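Oficina, agosto, fim da tarde

Colei hoje a segunda caixa Grulness (a baixa, com tabuleiro para anéis) e estou contentíssimo! As meias-esquadrias fecharam à primeira, coisa que na anterior me custou uma tarde inteira de plaina e palavrões. O que mudou foi o batente novo do carrinho: afinei-o com o esquadro Skelleck e depois cortei 2 provas em choupo antes de tocar na nogueira.
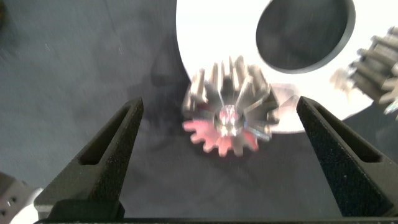

A ordem de colagem também ajudou. Fita por fora, lados deitados em fila, cola nas oito faces, fecha-se tudo a rolar – e só depois os grampos, quase sem aperto. Tempo aberto da cola: cerca de 7 minutos com este calor, portanto convém ter tudo à mão. O fundo entra solto na ranhura, como sempre.

Ainda por resolver: a tampa. Tenho a tábua da Makhubela com aquele veio ondulado lindíssimo, mas empenou um bocadinho desde que a abri ao meio. Vou deixá-la entre ripas, com peso em cima, e ver como está antes de a levar a 7 mm.

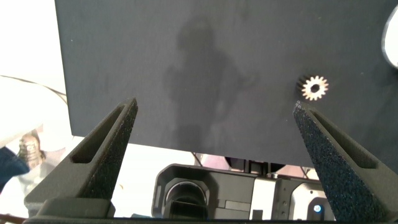
*Roda dentada pequena, em metal, pousada na placa cinzento-escura.*

Acabamento: lixei as amostras até ao grão 500 e dei goma-laca numa e óleo Cimness na outra. O óleo puxa pela cor da nogueira de uma maneira que me deixou meia hora a olhar para um retalho. A goma-laca seca mais depressa e não deixa cheiro dentro da caixa, por isso fica para o interior. Óleo por fora, então, em demãos muito finas. 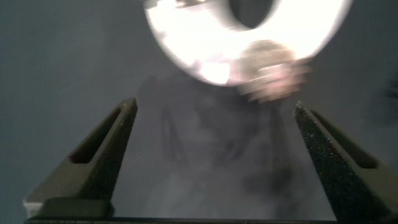 Dobradiças antes ou depois do acabamento?

Abrir os encaixes e furar antes, com a caixa ainda em cru; montar os parafusos de latão só no fim, passando primeiro um de aço para fazer a rosca.

Falta forrar o tabuleiro. O feltro que sobrou tem 33 cm de largura e chega à justa, se eu cortar as divisórias no outro sentido.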